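I have fallen completely in love with old tube radios and I need to talk about it. Long thread, get a drink!

It started in November with a Fodstead tabletop set from a church sale. Brown cabinet, cracked dial glass, one knob gone. I paid less for it than I paid for lunch. I had no idea what I was doing and I brought it home anyway.

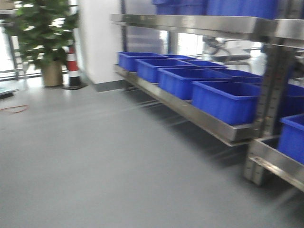
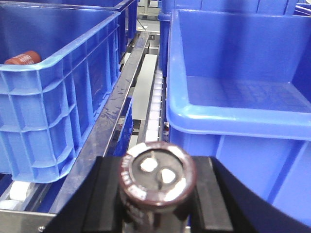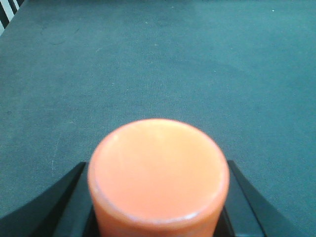 OK so, the Fodstead. First thing I learned is that you do NOT plug in a radio that has been sitting in a basement for decades. I wanted to so badly. Everyone on the forums said don't, and I walked past that outlet for a week feeling sorry for myself.

What you do instead is take the back off and look. Just look, for a whole evening if you like. Mine had dust like a wool blanket in there, a dead moth, and a paper label glued inside the cabinet with the tube layout printed on it. The label was perfect. I cleaned all around it with a dry brush and didn't let anything damp near it.

Then the paper capacitors. They're wax-covered tubes and they nearly all leak by now, so most people swap the lot before they test anything. I did one at a time, old one out, new one in, check it off on the schematic. Slow, but I never once lost my place, and I'm a person who loses her place making toast.

Safety bit, please read it! These sets run high voltage inside and the big filter capacitors can hold a charge after you unplug. Unplug it, discharge them properly through a resistor, then check with a meter. Every time you go in. If that sentence made you nervous, find a local radio club and have somebody stand next to you the first time.

The tubes themselves were fine!! All but one. I'd been braced for a shopping list. People throw out good tubes constantly because they assume old means dead.

Power-up night. I used a dim bulb tester, which is a regular light bulb wired in series with the radio so a short lights the bulb and doesn't cook the transformer. Bulb flashed, went dim, stayed dim. The dial lamp came on. Then that hum. Then, after a very long wait, a man reading a grain report.

I cried at a grain report.

The AM band at night is a whole other country. After dark the signals bounce and you start pulling in stations from far away. My best so far is 800 miles, a call-in show about gardening. I can listen to it on my phone any time I want and I never would. On the Fodstead I sat on the floor with my coat on until it faded out.

Antenna tip: a length of plain wire along the baseboard made more difference than anything I did with a soldering iron. Try it before you decide your set is deaf.

Second set is a Tarov, bigger, with shortwave, and it's fighting me. The dial cord is 3 wraps around a drum the size of a quarter and it slips off just as you get the spring hooked. I've restrung it so many times that I could draw the path from memory, and it still slips. Tips welcome.

For the cabinet I'm using Camwood paste wax, the dark one. I didn't strip the finish. I cleaned it, waxed it, and left the cigarette burn on the top where it's been all this time. The grain came up like honey.

Sanding question for the furniture people: there's one veneer patch on the side that I do have to replace. I went 90 then 400 on a scrap piece and it came out scratchy. I'm guessing that jump is way too big? What goes in between?

If you want to start, get a plain five-tube AM set with no shortwave and no record player. Get one that's complete, even if it's ugly. Knobs are easy to find and chassis parts aren't. And get the schematic before you take out a single screw.

Next up is a Pathak portable with a handle and a cloth front, and it smells like somebody's attic. I haven't even opened it yet. I keep going over and turning the dial to feel how smooth it is. Will post when the back comes off!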